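Open day recordings, sock hanging station

README, work in progress, Saodah please check the bits marked (?)

What's in here: wrist and head camera clips from the July open day at the Linum workshop. Visitors came past in small groups, we ran the sock task, talked over it. Demo slot was 40 minutes, ran over a bit. Setup by Lucrezia Pellegrini, notes by me.

Task: pick a sock off the table, hang it from a clip on the hanger. Two arms. Clips are the fiddly part, they swing on their wires and turn when you so much as touch the rail. 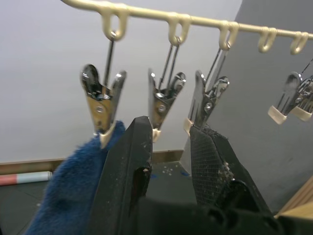
Folders:
wrist/ one subfolder per arm
head/ whole table view
notes/ questions people asked, typed up the same evening, sorry for the spelling

Some 90 clips in total. Two have no sound (?), the names end in _mute. Timestamps between wrist and head drift, dont line them up by filename, use the sync file.

Most asked question: why socks. Second most asked: can it do shirts. Answers in notes/, Lucrezia's version is better than mine.
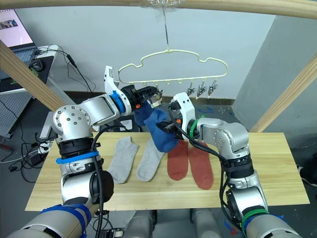
Head camera: both grippers on the blue sock, grey and red ones on the table.

Known problems: voices over the top in most clips, so check with Saodah Tambunan before sharing outside Prukitz. Labels done for head/ only. wrist/ labels to folow.

Licence: internal for now.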